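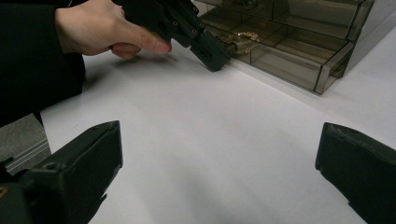 Small plastic drawers for jewelry -- do you keep the gold chains together or apart?

dorota_tokarz
I have this smoked see-through drawer unit on a white table and I like it, because I can see a little of what is inside. My question is about chains. In January I put all of them in one drawer and after 14 days they made one big knot. How do you do it?

Alcides Q.
One chain, one compartment. I would not discuss it more than this. Close the clasp before you put the chain down, then it cannot go through itself.

kazimiera_z
I don't agree with Alcides. I have 8 chains and not so many compartments. I lay two thin ones together in loose loops and they never made a knot. The problem comes when the drawer is pulled fast. Pull it slowly.
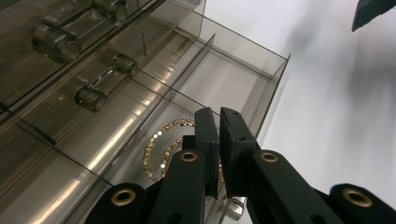
Krajewska Home Crafts Club -- Storage and Small Repairs

dorota_tokarz
In the tray with the thin clear dividers I would give the nearest compartment to the gold bead necklace. It lies in two loose loops. Is this enough, or should it be straight?

kazimiera_z
Loops are good. Straight is only for a very stiff chain.

Alcides Q.
For a bead necklace I accept the loops. For a fine chain, still no.

trini_zabala
May I ask about the dust? My acrylic shows every small speck and also scratches, mostly near the handles. I used a paper towel and I think it was a mistake.

Alcides Q.
Yes, paper scratches it. Take a soft cloth for glasses and a little water with soap. Nothing with alcohol, it can make the plastic cloudy.

dorota_m
I line my drawers with a piece of felt. The chain does not slide then, and the bottom stays without scratches.

kazimiera_z
Felt leaves small hairs in the links, Dorota. I removed mine after one month.

dorota_m
Mine does not, maybe it is a different felt. I will look what is written on the package and post it in the evening.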